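Kit Corner: the Sengar two-arm tabletop kit
Feb 28, 2025

The Sengar kit came in October in nine boxes, one of which held only other boxes. Brolwood sells it as a starter set for people who want to teach robots small chores. Our chore was snacks and a basket.
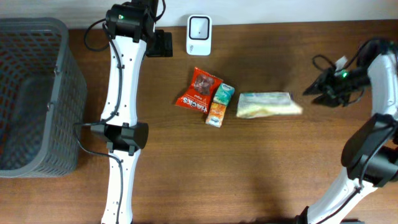 The Sengar arms at the snack end of the table.

Assembly is a long evening of black screws. The arms are white, the joints are black, and the cables go wherever they please. Brolwood's manual runs to 53 pages, 12 of them on cable clips — read those first. Small green lights on the arms give the table a faintly festive look. 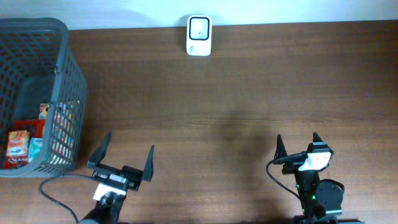

Kit Corner, page 19

We like the basket job as a test because it sounds so easy. A stiff little box is one thing to pick up. A shiny bag is another, and no two of them crease alike. Cillance, the software that comes with the kit, lets you save each try and replay it, including the ones you'd rather forget.
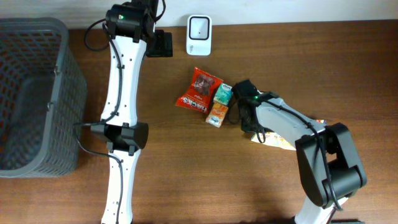
What we'd change

The arms share one table and have no manners about it. Plan who reaches where before you start. We'd also like longer cables and a shorter manual.

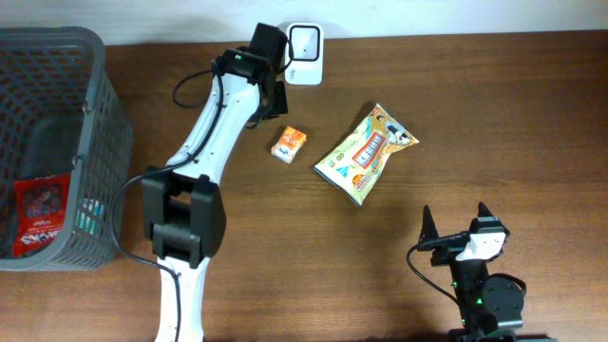

Who should buy it

Clubs and classrooms with patience and a solid table. Umameo will rent you the full set for 12 weeks, and we'd start there. Snacks are not included.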